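Dokimdale Village Hall lighting: flicker and dimming fault
Ticket opened by: Efa Pritchard
Handled by: Nikola Dervishi, Selell support desk
Status: Closed
Opened 3/17/21

Efa Pritchard wrote:

Hello all, and sorry in advance for the length of this, I do go on a bit. We had the main hall at Dokimdale relit in December with the Vendora flat panels, the square ones that drop into the old ceiling grid, and for the most part everyone is delighted with them. It used to be like sitting inside a teapot in there and now you can read a hymn sheet without holding it up to the window.

The trouble is the back row, by the kitchen hatch. When we turn the lights down for the film club those panels start to shimmer. At full brightness they're perfectly steady. Bring the dimmer down to a bit under half and they begin to tremble, and lower than that they pulse, quite slowly, and one of them goes off altogether and then pops back on when you nudge the knob up again. The other rows dim beautifully all the way down. Two of our regulars have asked to sit at the front so they can't see it, and one lady who gets migraines has stopped coming, and I'd dearly like to have her back.

I have tried turning everything off at the board and leaving it overnight. I have also tried a different plug for the tea urn, on the theory that it might be upsetting things, but the panels shimmer with the urn unplugged too.

Our electrician was Todor Karagiannis and I'm happy to ask him back, but I thought I'd ask you first in case it's something silly.

Nikola Dervishi wrote:

Hello Efa, thank you for such a thorough report, and please don't apologise, it's far easier to help when somebody has looked properly. I do like the urn theory. You'd be surprised how often it's a fridge.

What you describe is nearly always a disagreement between the dimmer and the drivers. The driver is the little box that sits on top of each panel, above the ceiling tiles, and turns the mains into something the LEDs can use. If the dimmer was made with old-fashioned bulbs in mind, or if it's being asked to look after too small a load, the driver can't make sense of what it's being given at the low end and you get exactly that trembling.

Could you tell me three things when you have a moment? Is the back row on its own dimmer, or does one knob do the whole hall? What does it say on the faceplate or the back of the dimmer? And could Todor, or somebody else comfortable up a ladder with the power off, read me the label from one of the back drivers and one from a row that behaves? Please don't go up there yourself with it switched on.

Efa Pritchard wrote:

Hello Nikola. There are two knobs, side by side in the cupboard by the stage. The left one does the front three rows and the right one does the back row on its own. I'd never thought about why. Todor says it was like that before and he kept the circuits as he found them.

The left knob is new and came in one of your boxes. The right one is older, with a cream plate gone yellow, and it says Mladenović on it and then 600 W. I'd assumed they'd both been changed! Todor has looked back through his paperwork and says only one dimmer was on the order, and he took the other to be in good working order, and to be fair to him it was, with the old lamps.

He's coming for the driver labels when he's finished a kitchen over the hill. He's a busy man and I've promised him cake.

Nikola Dervishi wrote:

Well, I think you may have found it for us. An old dimmer rated at 600 W will usually want a fair amount of load on it before it behaves. The old lamps in that row would have given it plenty. The new panels draw 45 W each and there aren't many of them on that circuit, so the poor thing is being asked to control far less than it was built for. It's also very likely a leading edge type, and your drivers would much prefer trailing edge.

I'd still like the labels before we send anything out, as I'd hate to have Todor make two trips. I've passed the ticket to my colleague Fitriani Pattinasarany, who looks after the Vendora drivers and knows them much better than I do.

Fitriani Pattinasarany wrote:

Hello Efa and Todor, nice to meet you both. I agree with Nikola about the dimmer. The one thing that bothers me is the panel that goes off completely and comes back. A poor match will do that sometimes, but usually they all go at once, or near enough. When one goes well ahead of its neighbours I start to wonder about a loose push-in connector or a driver from a different batch.

Todor, while you're up there with the supply isolated, would you give each connector in the back row a gentle tug? The conductor should be held firmly with no bare copper showing. If you do find a different driver, please write down the whole of the code, letters included.

Todor Karagiannis wrote:

Been up. All off at the board and proved dead first. Connectors in the back row are sound bar one, second from the hatch, where the neutral came out in my fingers. My fault I expect, it's a tight corner with the ductwork. Stripped it back and remade it. Drivers all the same, front and back, code ends in 54. Put it back on and tried it. That panel now stays on with the others but the whole row still shimmers low down.

Fitriani Pattinasarany wrote:

Thank you Todor, that's very clear, and it takes the odd panel out of the question. All the drivers being the same means we can be quite sure of the dimmer now. I've put a trailing edge one in the post to you, the same as the left-hand one, so the two will match in the cupboard as well.

When you fit it, please set the minimum level. There's a small adjuster under the faceplate. Turn the knob right down, then wind the adjuster up until the whole row is lit and steady, then a touch more. Leave it there a few minutes and do it again from cold if you can, as drivers can be a little fussier when they've only just been switched on.
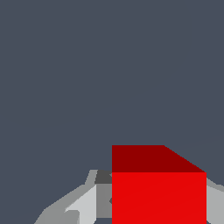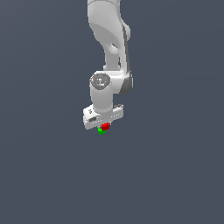 Efa Pritchard wrote:

Oh, it's lovely! Todor came before the film club and fitted the new dimmer, and it took him less time than it took me to ice the cake. The back row goes down as smoothly as the rest now. He did the adjuster twice, as Fitriani asked, and we left the lights low all through the first reel and the interval and I kept turning round to look, which my neighbour found very trying.

There's one tiny thing. With the knob all the way down, the back row is a little brighter than the front. I don't mind it one bit, it's handy for people finding the kitchen, but Mirjana Popescu, who runs the projector, has noticed and she'd like it darker if it can be done.

Nikola Dervishi wrote:

I'm so pleased, and well done Todor. The brightness at the bottom is only the minimum level, so it can come down a shade if there's room. Turn the adjuster back a very small amount at a time, wait a minute between goes, and stop the moment you see any trembling, then come up again slightly. Alternatively the front rows can be brought up to match, but I suspect Mirjana won't thank you for that.

Efa Pritchard wrote:

Todor has turned it down a whisker and everybody is content. Mirjana says it will do, which from her is a rave review. I've rung our lady with the migraines and she's going to come and try the 7 o'clock showing next time, in the back row too, bless her.

What should we do with the old cream dimmer? It seems a shame to throw it out.

Nikola Dervishi wrote:

If it's sound, Todor may like it for a job with the old sort of lamps, otherwise your local tip should take it with the small electricals. Please don't put it back on any of the panels, tempting as it may be when one day you need a spare.

I'll close this one now. For our own notes: cause was an older leading edge dimmer left on a lightly loaded circuit, plus one loose neutral at a driver connector. Dimmer replaced, connector remade, minimum level set. If the shimmer ever comes back, just reply to this ticket and it will open again with all of the above still attached, so you won't have to type it out twice.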